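Shop | Gallery | Neckwear | Visit | Contact
Journal > Shop Corner > Bow Tie Rack
Filed under: Displays & Fixtures, Bow Ties

Giving the bow ties a better spot

I've wanted a proper home for the bow ties for ages. They've been living in a shallow drawer under the register with the pocket squares, and every time a customer asked to see one I'd pull out a whole tangle of neckbands and spend five minutes apologizing and picking at clips. So when a shop near me cleared out its fixtures I bought a wire spinner rack (and a mirror I didn't need, but that's another page).

Before anything goes out on the floor I like to play with it on a table for a while, somewhere I can walk around it and change my mind. One rack, a bow tie, lots of room. It's early days, so don't expect a finished display yet!

I went for a light table because most of what we stock is dark. Navy, maroon, brown, bottle green, and black of course. On the old counter, a dark bow tie just vanished. Pale wood is kinder to them, and it doesn't fight with the white wire either.
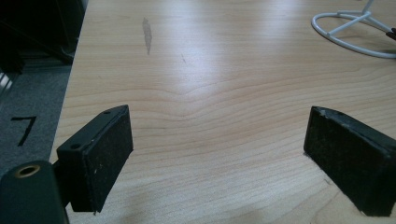 Bare wood in the middle - a nice plain background.

I did think about putting a cloth down. Didier Cordier, who did the windows at Oravec before he moved over to us, is a big believer in linen under neckwear, and he has a point when you're showing silk. But cloth slides. A rack on cloth slides even more, and I could see the whole thing going over the first time a kid gave it a spin. Bare wood it is. He can have his linen in the window.

For the try-out I wanted something with a bit of shine. The matte ones are easy, they look the same from every side, but a glossy one changes with each fold and tells you right away if your lighting is too harsh. The maroons from Dasard are always the first thing people pick up at holiday time, and then they turn them over to see how they fasten. Everybody does it. I do it too. 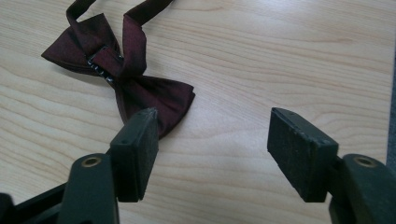 Burgundy with a soft sheen, and a bit of the metal adjuster showing under the knot.

If you've never worn one with an adjuster, you set it to your collar size once and leave it alone. Please do this before you get dressed and not in the car! We had a gentleman come in one November with his neckband let all the way out and the bow sitting somewhere around his second shirt button, and he had a wedding at 4 p.m. We got him fixed up with time to spare.

Laying bow ties flat is how I've always shown them, with the band looped up above the bow so you can see how it goes together. It's pretty, but it eats space like you wouldn't believe. That's where the rack comes in. It has two tiers of hooks, the top one bigger than the lower one, and when you look down on it the arms spread out like a wheel. I love that. It was listed in the old shop's inventory as Tister fixture 1291, so somebody once wrote it all down very neatly.
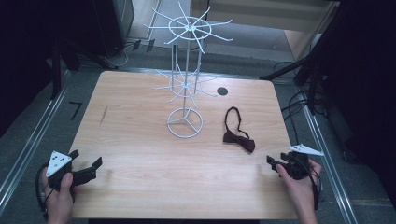

Dedgate, November

My first plan was to mix everything together, bow ties next to skinny ties next to the odd scarf, because that's how it looked in the shop I bought it from. Didier talked me out of it (he was right, and he knows it, so I'm putting it in writing). Bow ties only, darkest colors on the lower tier, patterns up top where they can be seen from the door.

What I'm still going back and forth on is how long to leave the bands. Adjusted short, they hang up neat and high. Let them out and the loop gets long, the bow drops, and on the lower hooks you end up with a bow sitting on the table in front of the base. Part of me thinks that looks sloppy. Part of me thinks it looks relaxed, like somebody just took it off after a good party. I had one arranged that way and kept wandering back to look at it. 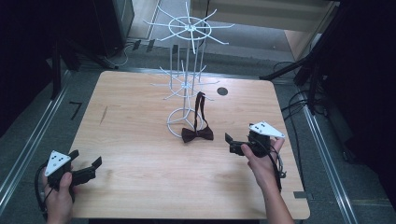 Where it's going next

The rack will stand by the fitting room, on the left as you come in. I'm planning to keep the lower tier for solids and start with the top tier half full, then add patterns as they arrive. Price cards will go on a little stand next to it, because I tried tying tags to the bands and they twirled around and showed everyone the blank side.

We're at 1801, the corner door with the green awning, and you're welcome to come spin it. Gently, please. If you have strong feelings about long bands or short bands, tell me at the register. Didier says short.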